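What we've been up to: teaching Gastow to fold

Irfan Nasution asked me to write something for this month's newsletter on the folding work, so I've put the kettle on and I'll do my best. If you haven't been down to our end of the building for a while, we've been collecting examples for Gastow, the learning system that we hope will one day fold a basket of clothes without anyone holding its hand.

The way we do it is simple enough. A person moves the two arms by remote control and does the job, and everything gets recorded – what the cameras saw, where the arms went, when the grippers opened and closed. That's one example. Then we crumple the thing up again, drop it somewhere else on the table and do another one. We have 238 good ones so far and we want 800 before we train again, so there's a fair bit of crumpling still to come!

I did my first full session in November and was dreadful at it. You'd think folding would be the hard part, but for me it's finding a corner to start from. A sleeve looks like a hem, a hem looks like a collar, and before you know it you've picked up two layers when you wanted one. Kartini Ismail (easily our best operator) told me to stop rushing and spend a moment looking before I went in. My examples got slower and a lot more useful.

We've also changed how we start. In the early batches we were all laying things out far too nicely, and Gastow got quite good at clothes that were nearly flat and hopeless at anything else. Now the rule is a proper heap every time, and we move it about the table between goes. Malcolm Tapley wants every operator to do 10 in a row and then have a break, and I'm with him on that. By the end of a long run my hands start doing the same thing whatever's in front of me.

The bright red one with the white trim has had plenty of turns lately. It's easy to spot against the grey, though once it's bunched up I still have to hunt for the edges.

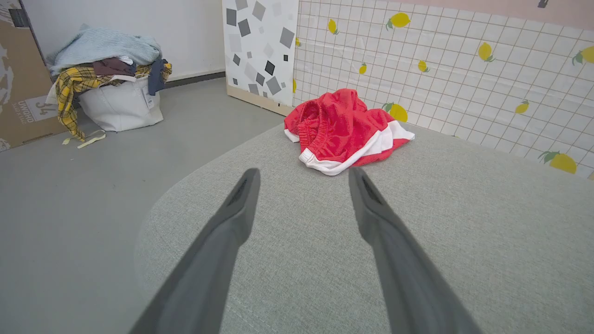 Same red heap, both pairs of grippers open:

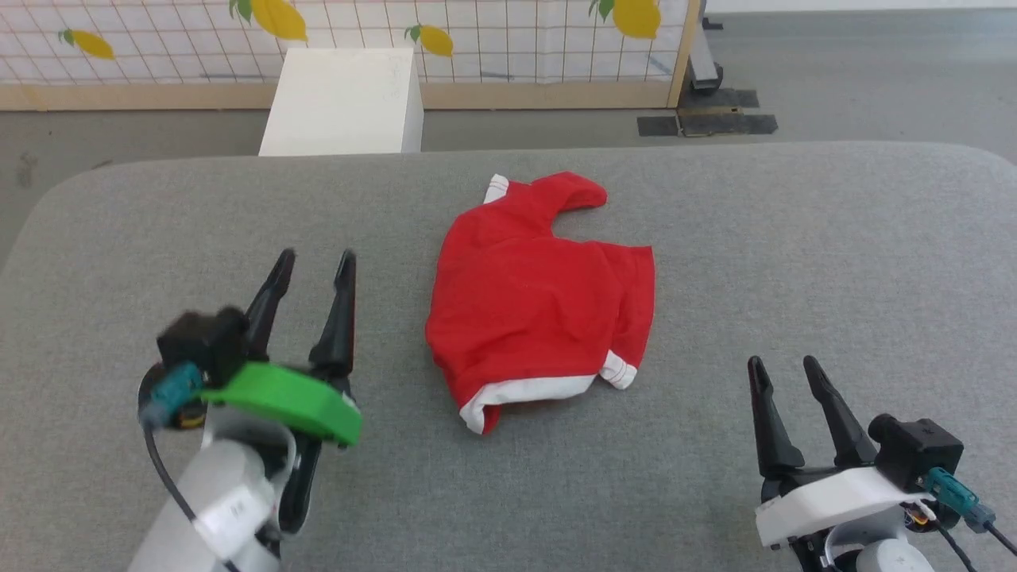
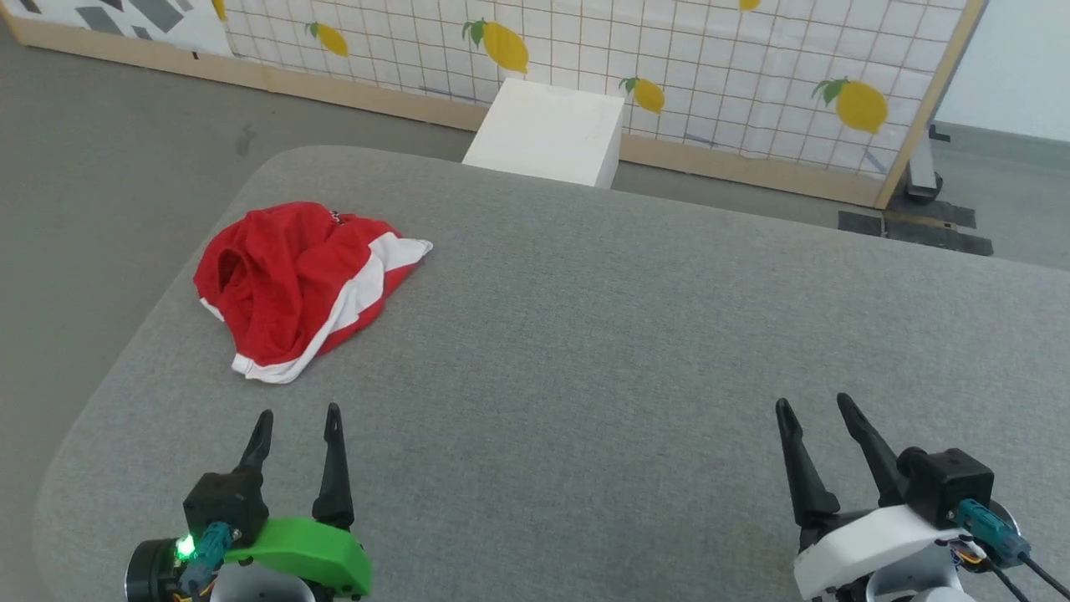 Coming up

Darmawan Ong is going through the recordings and throwing out any where the operator gave up halfway. Please label yours before you leave, or he'll come and find you.

We're short of people for the morning sessions. You don't need any experience, and the practice run takes 30 minutes. Have a word with Kartini if you fancy a go.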